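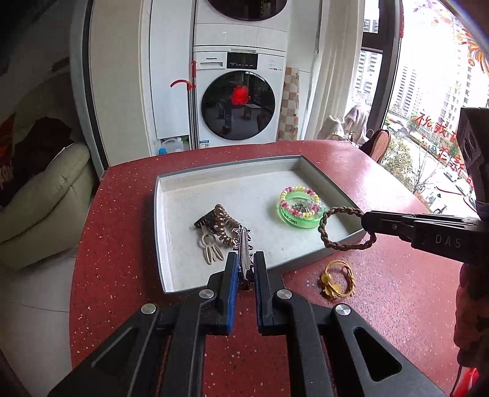 Sunday, July 7, 2024

Hair accessory tray, second go at sorting it. Writing this down mostly so we stop having the same argument every time somebody wants a clip.

The plan handed to us was the Costard method, from the booklet that came with the shelf labels. Costard says small personal items should be split by material first, then by use, then by color. I have my doubts. It may work for screws. With hair things it falls over almost at once, as a spiral-cord tie is plastic by material and a hair tie by use, and I can't imagine a person standing in front of a mirror thinking "I need something plastic." They think "I need something to hold my hair back."

So for today I ignored step one and went by use: hair things to the left of the tray, things for the wrist to the right. Two groups. It took much less time than reading the booklet.

Left side. The glossy brown spiral tie is the one I'd keep if I could only keep one. People claim that kind doesn't leave a dent in your hair. I've seen dents. It does hold, though, so it stays. The dark brown clip is small and will end up under something within a week, whatever we do. The beige one with the open ring and the long loops has to lie flat or it catches on its neighbors, and no divider I've tried so far has room for it lying flat. The silver one with the star outlines is the only clip in this lot that's clearly metal. By Costard it would get a compartment to itself, for one clip. I rest my case on the material question.

The braided brown tie belongs on the left as well, with the spiral one. If it turns up with the bracelets again I'm going to assume people can't tell a braided tie from a bracelet, and to be fair, I've worn one on my wrist for whole days. Maybe that is the weak spot in my own system. A hair tie spends half its life as a bracelet. I don't have an answer and I'm not adding a third group for it.

Right side. Green see-through ring bracelet, and the beaded one in pinks and yellows. Stacking them looks tidy and saves floor space, but I don't trust it. Lift the bottom one and the top one rolls off, and the small silvery and clear bits inside the beaded loop go with it. Those bits are the real problem in this tray. They're in a tangle and I haven't sorted them. Want to pull them apart over a white dish in good light before deciding which side they go on. Until then they stay inside the loop, which at least works as a fence.

On the tray itself: shallow, white inside, gray outside. The white floor is the best thing about it. Last December we tried a dark lined box and lost half the brown ties in plain sight. Shallow is more of a mixed blessing. Everything is easy to see, and anything with some spring in it can hop the wall. The Skivavton insert was supposed to fix that with its raised edge. I tested it with one coiled tie, pressed down and let go, and over it went. They can say what they like on the box.

Kestex sells a divider set, 46 pieces, snap together. I can't see why a tray this size would need 46 of anything. We'd spend longer sorting the dividers than the clips, and then we'd need a tray for the spare dividers. Not ordering.

Location is still open. The red speckled table next to the washing machine is handy because hair ties come out of pockets on wash day, and this is where they get found. Against that: it's a table people put laundry on. My guess is the tray gets shoved to the back, a towel lands on it, and the clips go off to live in the towel. Somebody suggested a shelf instead. Fine, but then the ties will pile up on the table anyway and we'll have both.

To do:
- untangle the small bits
- find a spot for the beige clip where it can lie flat
- decide on the stacked bracelets (I vote side by side)
- put the Costard booklet back on the shelf, unread from page 2 on

Will look at the tray again after the next few loads of laundry. I expect the two groups to be one group by then, but I'd be glad to be wrong. If they hold, we can try the same split on the drawer in the hall, which is in a much worse state.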